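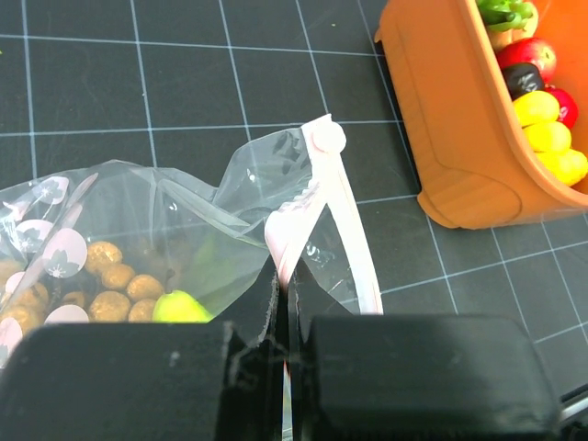

Chapter 6
When the Packing Bench Changes

In this chapter you will learn:
how a job is divided into tasks before any part of it is automated
why soft packaging is harder for a machine than hard boxes
what happens to the skills of workers when their tasks are moved
which questions the staff should ask before the first trial

6.1 A small warehouse in Cairns

When people hear the word automation, they often think of a car factory with big machines behind a fence. Most workplaces are much smaller than this. The case in this chapter is Jorka, a company in Cairns which packs play food for kindergartens and toy libraries. It has 40 employees, and before the change 106 different products were packed by hand, at long benches, in two shifts.

The management did not ask at first "Can a robot do this job?" They asked the packers to write down everything they do between the arrival of a mixed bin and the closing of the last bag. The list had 101 lines. Many of these lines were a surprise for the supervisors. A packer checks the colour of an item while she is already reaching for the next one. She feels with her thumb that a bag is not properly closed. Such knowledge is called tacit knowledge - the worker has it, but it was never written in any manual.

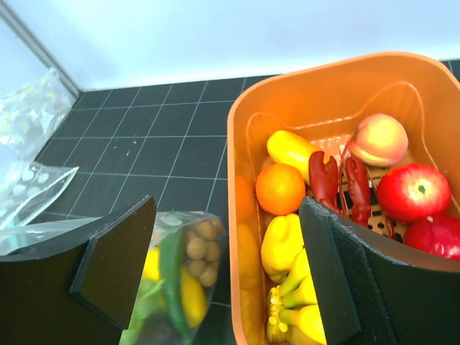

Sorting is a good task to begin with, for it looks simple and it is not. A person at the bench knows without thinking that a pepper goes with the vegetables, and she can find it under other goods. For a machine each shape is a separate problem. A bunch of bananas has to be held differently from a round apple, and a lobster with two claws and a thin antenna is again something else, although all of them can lie together in one orange bin. Clear bags beside the bin make the work more difficult, as the film shines and folds and the items inside are seen only through it. The packers at Jorka had predicted exactly this, and their remarks were added to the plan for the trial.

6.2 Which tasks move, and which stay

The software for the trial was called Cetia. After 1,000 practice runs the company compared the results with the list of the packers and made three groups: tasks for the machine, tasks for people, and tasks which are shared. The third group was the largest. It is also the group where most disagreements start, because the responsibility is not always clear.

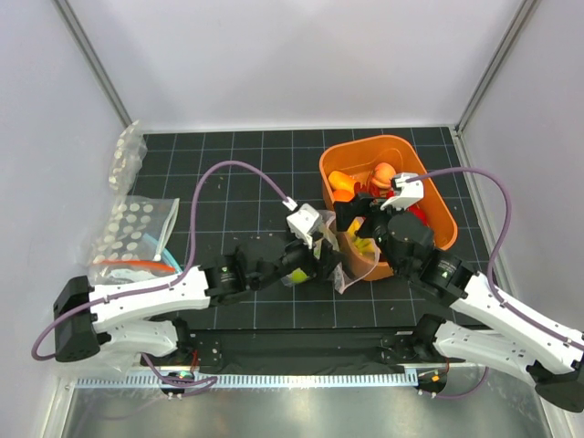 If a shared task goes wrong, for instance, who must stop the work? At Jorka every packer received the right to stop it at any time, and no reason had to be given on the spot. The reason was written down later, at the end of the shift. In the second warehouse, at Lornley, this rule was introduced only in March, and the staff there reported more stress in the first weeks.

There were also changes in pay and in training. Packers who taught the system were at first paid the same as before, even though teaching is a different kind of work. The union asked for a new job grade, and we will return to this negotiation in section 6.5.

Key terms: task list, tacit knowledge, shared task, right to stop, job grade

Before you read on
Think of a job you know well, your own or that of a family member. Write down every small step of one hour of this job. Mark the steps which are done mainly with the hands, and keep your list - you will need it again in section 6.3.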